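Sunday, after dinner

I slept badly again, so I got up at six and walked to Camden while the streets were still quiet. I like this hour. The bakery was opening its door and the man inside said good morning to me as if he knew me. Maybe now he does.
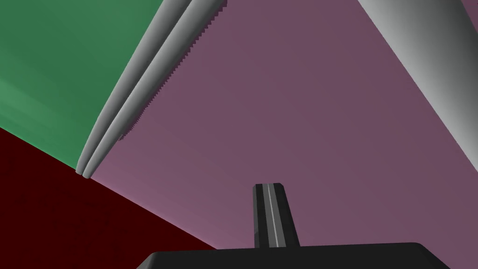
The choir met at four. Ekene Aliyu gave us a new song and we sang it very slowly, line after line. I am with the second tenors, beside Parviz, who sings louder when he is not sure of the note. My own problem is the English "th". In the middle of a long line it comes out as "z", and then I am thinking about my tongue and I miss the breath.
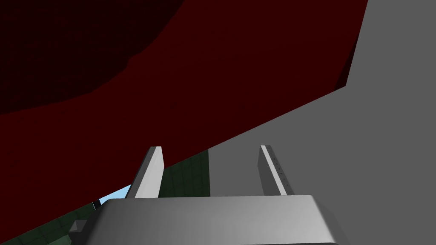
In the break Keyvan told me that his mother is coming in June and will stay for 45 days. He is happy and also worried, because he has only one bedroom and she does not like the sofa. I offered him my folding bed. It has been under my own bed since I moved here, and I think one leg needs a screw.
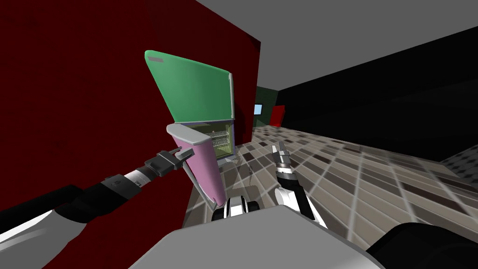

On the way home I called my sister. She has sold the old piano. I said it was the right decision, and after the call I was sad for the length of two bus stops. We both learned on it, she much better than I. The key at the very bottom never made a sound, and our father always promised to repair it.

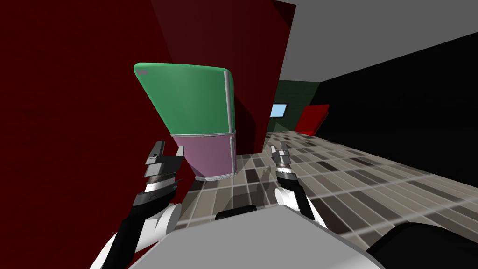

I made lentils with too much lemon and ate them standing up. Now I have the song sheet next to me, with small pencil marks where I must breathe. Tomorrow I have to write to Kamran about the rent and look for that screw.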